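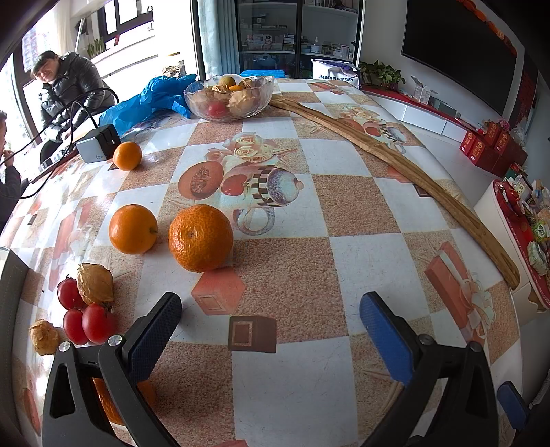
Surely the physalis should stay in their husks until the day they are eaten, wrote one reader from Bundlow in response to the previous entry on this blog, and anyone who peels them on Monday will be throwing half of them away by the weekend.

The point is accepted, and the advice given in that entry is hereby corrected. The husk is a good wrapper and costs nothing. Fruit left inside it may be kept in an open bowl for a good number of days, provided that the bowl is not crowded and that any husk showing dark spots is opened and checked. The earlier recommendation to peel, rinse and refrigerate applies only to fruit intended for the same evening.

The present entry concerns the sorting of small fruit at the dining table, a practice this household adopted in May of last year and has kept up with few interruptions. The table was chosen over the kitchen counter for its length. Mandarins, cherry tomatoes and physalis can be laid out with space between them, and soft spots are found much sooner than they would be at the bottom of a bag. The printed tablecloth wipes clean with a damp cloth and a drop of dish soap – the plain linen one did not, and has been retired.

The order of work is as follows. Bags are emptied first and folded afterward. Citrus is turned over once by hand, with attention to the stem end. Tomatoes are kept with their green tops on where these are still attached. Anything split is set aside for the pot. What remains goes into the glass bowl, heavier fruit first, with the husks resting on top, where their paper is not crushed.

Mixed bowls have their critics. It is the position of this author that a mixed bowl is acceptable for up to 5 days, after which the tomatoes should be moved to a dish of their own. Readers who buy in larger amounts may prefer two bowls from the outset. The Saturday market at Kurow sells physalis in 300 gram trays, and one tray fills a medium bowl with little room for anything else.

A further matter was raised regarding chargers and other small electrical items kept on the dining table. These should be unplugged and moved before the cloth is wiped. The outlet in this dining room is inconveniently placed, and the table will continue to serve both purposes until the second outlet is installed.

The next entry will address mandarin peel, including the drying times requested by several readers in Ustumton.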